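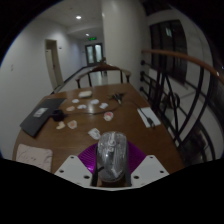 Notebook, long table, corridor end. September, started 09:40.

Purpose: get the long table back to a usable state before the finish check, and settle how it gets cleared from now on. Poonam Bhardwaj wants the surface for laying out the Laditberg sheets. The paper scraps have to go first, then the leads, then whatever is left that has an owner.

State at start. Scraps spread over the middle of the table, mostly plain white, one with red and pink on it, a couple more tan than white. They could be torn paper or tissue and I have not tried to decide which. A larger one near the front edge. Small tissue packet further back. Thin dark cable running across the width, behind the red-marked scrap. Black cable and plug lying over a white sheet on the right. Pink notepad at the front left corner. Something dark grey and flat on the left, closed, white label on it, with a small black item next to it. Small dark cluster at the back right, tool or connectors.

Order of work

1. Scraps. Lifted one at a time, not swept. Sweeping was tried in the old room and pushed grit along the finish, which left hairlines you can only see with the light low. Lifting is slower but the surface is untouched. Each piece was turned over before going in the bin. No writing on the plain ones. The red and pink one went into an envelope, pinned to the board, until Siu-fong Cheung has looked at it. If it is not claimed it can be binned with the rest.

2. Tissue packet. Moved to the shelf. Not waste.

3. Thin cable. Lifted clear at both ends before moving. Do not pull it through from one side, it catches on whatever is lying over it and takes that along too. Coiled at hand width, tied once, put in the lead drawer. No tag on it. Tagged now with the drawer number.

4. Black cable and plug. Taken off the white sheet first, then the sheet slid out flat. The sheet goes in the tray, face up. The cable is the spare for the Wibisono lamp and has been missing from the lamp box, so it went back there. Checked the lamp with it, works.

5. Back right cluster. Left till last among the small items. Sorted into the tray by the vice without trying to match anything up. Siu-fong knows which belongs to which.

6. Notepad. Left in its corner. The marks on the cover are too faint to be any use as a name. I am not opening other people's notepads to find out whose they are. It can stay where it is until asked for, provided it stays square to the edge.

7. Dark grey item and its small neighbour. Moved together to the side shelf and kept the same way round. White label facing out.

Finished clearing 10:25. Longer than it should take. Most of the time went on the leads.

Wipe down

Dry cloth first, full length, working from the chair end towards the front. Then damp cloth, wrung hard, same direction. Then dry again straight away. Dorkska polish not used. It brings the shine up for a day but the paper sticks to it, and last time we had to peel a sheet off and lost a corner. The existing finish is glossy enough.

Two faint rings towards the middle after wiping, visible only from the side. Old. They do not catch a fingernail. Noted and left.

Finish check

Gloss meter, three positions, read twice each. Front 70, middle 70, chair end a little under on both readings. The chair end gets the most wear from sleeves, so this is what I would expect. No action. Repeat when the sheets come off.

Length of clear surface with the side shelf in use: 214 cm. Enough for the Laditberg sheets in a single row with a gap between each. Not enough for a double row unless the notepad moves.

Chair

Curved back, thin uprights. One upright turns slightly in its socket when gripped. Not loose enough to come out. Glue before winter. I have put it on the list under joinery. It stays at the far end in the meantime, since pulling it round to the side puts the back in the way of anyone coming out of the left-hand doorway.

Corridor

Nothing to be stored beyond the chair. The run to the double doors has to stay clear and the green exit sign has to be visible from the table. Poonam asked whether the sheet crates could stand along the wall for an afternoon. No. They can go in the Clutatside store, which has room on the lower rack, and be carried through one at a time.

Agreed for the table from now on

Scraps off at the end of each session, by whoever made them.
Leads coiled and tagged before they go in the drawer. Untagged leads go in the box under the bench and are not looked for.
No wet cups directly on the wood.
Personal items on the side shelf, label outwards if there is a label.
Loose small parts in the tray by the vice, never on the back right corner.

Later, 14:10

Siu-fong looked at the envelope. The red and pink piece is from a colour trial and is not wanted. Binned. She took two things out of the vice tray and says the rest can stay there.

Poonam has started laying out. First sheets lie flat without weights. The fourth lifts at one corner, probably from being rolled. Weighted with the small steel blocks, felt side down. Check tomorrow before adding more.

To do

Glue for chair upright, ask which type is in the store.
Second roll of lead tags, the present one has 7 left.
New felt for two of the steel blocks.
Lamp box needs a list taped inside the lid.
Gloss readings again after the Laditberg sheets are lifted, same three positions, same order.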